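4.2 Comparison of grippers on soft objects

In this section we report the comparison of the two grippers on cloth and bedding. The rigid-object results were given in Section 4.1, and we use the same arm, the same controller gains and the same scoring rules here. Only the gripper and the objects are changed. The first gripper is the Nevow, a parallel gripper with stiff orange fingers. The second is the Samarakoon, which has softer fingers with a rubber surface and a wider opening. Both were mounted on the same flange with the adapter plate described in Section 3.

We chose bedding as the test material for two reasons. First, a bed has no hard reference surface. When the finger presses down, the mattress gives way, and the contact force increases slowly, so the stopping rule that works well on a table does not work in the same way. Second, the objects on a bed are often in contact with one another. A pillowcase can lie over a cable, or a blanket can be folded under a sheet, and the gripper must take one of them and leave the other in place.

The trials were done in a furnished bedroom of the Visasstead test apartment in July. The arm stood beside a bunk bed and worked over the lower bunk. This placement is difficult for the arm because the upper bunk limits the height of the elbow. We could not use the approach path from Section 4.1, in which the gripper comes down vertically from 300 mm. Instead, the start height was reduced to 100 mm above the bedspread, and the wrist was allowed to tilt during the approach. The same reduced height was used for both grippers, also in the positions where the space was larger, so that the results can be compared directly.

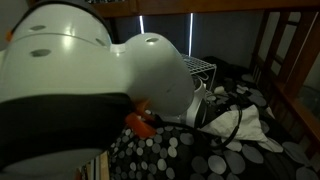
Figure 4. The arm with the orange gripper finger above the polka-dot bedspread. Black cables and a crumpled white cloth lie on the bed.

Each trial had one target object, which was selected by the operator on a screen. The planner, a modified version of Grinham, then computed one grasp point and one approach direction. The operator did not correct the grasp point. If the planner returned no solution, the trial was counted as a planning failure and was not repeated. If the arm touched any part of the bed frame, the controller stopped the motion and the trial was counted as a collision. All other trials were executed to the end, including those in which the operator could see early that the grasp would be lost.

A grasp was counted as successful when the target was lifted free of the bed, held while the arm stayed still, and no other object was lifted with it. The last condition is stricter than the one used in many earlier works. We think it is necessary for this kind of task, because a robot which takes the pillowcase together with the cable below it has not done what the user asked.

In total we executed 3007 trials, divided between the two grippers. The order of the grippers was changed after each block, so that wear of the cloth would affect both of them. Between trials the objects were rearranged by hand according to a printed list of starting conditions. The list gives only the general placement, for example "cloth over cable" or "cloth beside cable". The exact folds were different every time, and we did not try to control them.

The Nevow gripper was better on thin cloth. Its narrow fingertips could enter a fold without flattening it, and the stiff fingers kept their alignment when the cloth was pulled. Its most common failure was a double grasp, where a piece of the bedspread was pinched together with the target. This happened mainly when the approach was steep and the mattress was compressed before the fingers began to close. A lower force threshold reduced these failures but produced more empty grasps, and for this reason we kept the threshold from the rigid-object trials.

The Samarakoon gripper was better on thick material and on large folds. The rubber surface held the cloth with less closing force, and the wider opening made the result less sensitive to an error in the grasp point. On thin cloth the soft fingertips often slid over the top of the material and pushed the fold away. We also observed that the fingertips bent sideways when they met a cable, and after this the two fingers did not close evenly. The controller has no measurement of this bending, so it reported a normal grasp in several of these trials although the target was only held at one corner.

Collisions were caused by the wrist and the forearm more often than by the gripper itself. The Samarakoon is longer, and the wrist must therefore stay higher for the same fingertip position, which brings the forearm nearer to the upper bunk. When we exclude collision trials, the difference between the grippers on thick material becomes larger in favor of the Samarakoon. We report both numbers in the results table, since a user with a normal bed would not have this limitation.

Lighting had a smaller influence than we expected. The room was kept dim in part of the trials and was fully lit in the others. The planner gave fewer solutions for dark fabric on the dark bedspread in dim light, but when a solution was found, the success of the grasp did not change in a clear way. The printed pattern of the bedspread was a larger problem. In some trials the planner interpreted the border of a large circle as the border of a folded object and placed the grasp point on the flat bedspread. These errors are independent of the gripper and appear with both.

The scoring was done by two of the authors from the recorded video. Where they did not agree, Damir Vasić viewed the trial again and made the final decision. Most disagreements concerned the third condition of success, when a second object was moved by the target but it was difficult to see if it had left the bed. We decided to count such trials as failures only if the second object was fully lifted.

One limitation of this comparison must be mentioned. The two grippers have different closing speeds, and we used the speed recommended in each manual. A slower closing of the Nevow could possibly reduce the double grasps, and a faster closing of the Samarakoon could help on thin cloth, before the fold is pushed away. We tested neither of these changes. The effect of closing speed on a table surface is treated in Section 4.3, but those results should not be transferred to the bed without new trials.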